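Trelwood Building Helpdesk
Ticket: Door entry panel drops out, Darnow side
Opened: Wednesday, October 29, 2025
Status: Monitoring

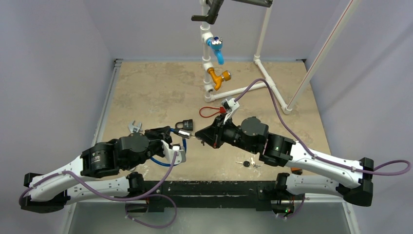 Fault as reported: the entry panel on the Darnow side goes blank for a minute or two, then restarts by itself. While it is blank, fobs do nothing and the door stays locked from outside. The exit button still works. The Kerslake side has the same model of panel and no reports against it.

First visit
Panel was up on arrival. Fobs read normally. Event log shows 13 restarts over the past week, most of them before nine in the morning. No pattern by user or fob. Checked the reader cable at the panel end and reseated the plug. Supply at the panel measured 12 volts with the door idle. Left it running.

Update from site
Happened again the next morning, twice. People were let in by the Kerslake door. Site asked if the fobs need replacing. They don't - the panel itself is losing power, and a new fob would behave the same way.

Second visit
Took the cover off the power supply in the riser cupboard. Voltage fell by roughly 5 volts each time the lock released, which is enough to restart the panel. The battery was swollen and would not hold a charge. The label on it gives a fitting date in February, but the year has rubbed off.

Replaced the battery. Also found the negative feed to the lock loose in terminal 6. Trimmed it back, fitted a ferrule and tightened it. Released the lock repeatedly after that and the panel stayed on.

Tried a firmware update as well. It failed at the download stage with "server not found". The panel still points at the old Muvville address, and I don't have the installer login to change it. Not urgent, as the present version is the same as the one on the Kerslake panel.

Still to do
Get the installer login from Muvville support.
Update both panels on the same visit.
Check the Kerslake battery - it was probably fitted at the same time.
Correct the clock on the Darnow panel, which is running an hour ahead.

Latest note
No restarts logged since the battery was changed. Site would like the ticket kept open until the Kerslake battery has been looked at. Access to the riser cupboard is by the key held at the front desk.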